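Planning the Equipment Budget: What Small Handling Operations Should Weigh

The purchase price of a gripper is seldom the largest line in an automation budget. At Plemard, a regional packing and finishing firm that handles jewelry and other small goods, planners spent much of last year learning how far the remaining lines could reach.

The firm's first proposal, submitted in July, covered four hand-held grippers from Drivham at $937 each. It made no provision for replacement finger pads, operator training or the hours required to record handling work before any arm was installed. A revised plan set aside nearly 60 percent of the total for those items and reduced the initial order to two units. 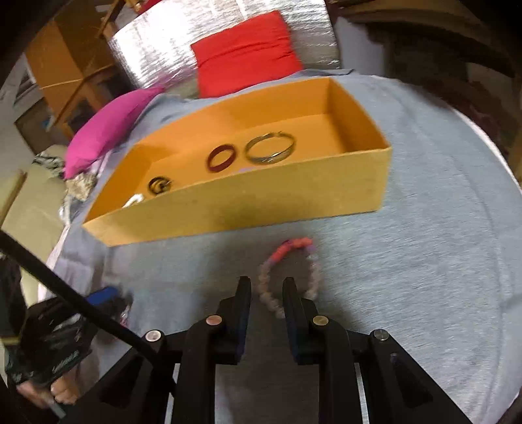

A hand-held gripper at a beaded bracelet, with other pieces of jewelry in an open box behind it.

Small and flexible goods place particular demands on equipment. A rigid bangle keeps its shape when held; a string of beads does not. Buyers are therefore advised to request trials with their own stock and to have the results put in writing before a deposit is paid.

Plemard also obtained a quotation from Engström for a fixed arm with a similar two-finger tool. The arm was deferred. Under the current plan, the firm will complete 64 hours of recorded handling with the hand-held units and then review whether the Prerkel control package, licensed by the year, can be supported within the operating budget.

Service terms deserve equal attention. Contracts should state who pays for shipping, how long a repair may take and whether a loan unit is supplied in the meantime. Plemard's second order remains subject to those terms.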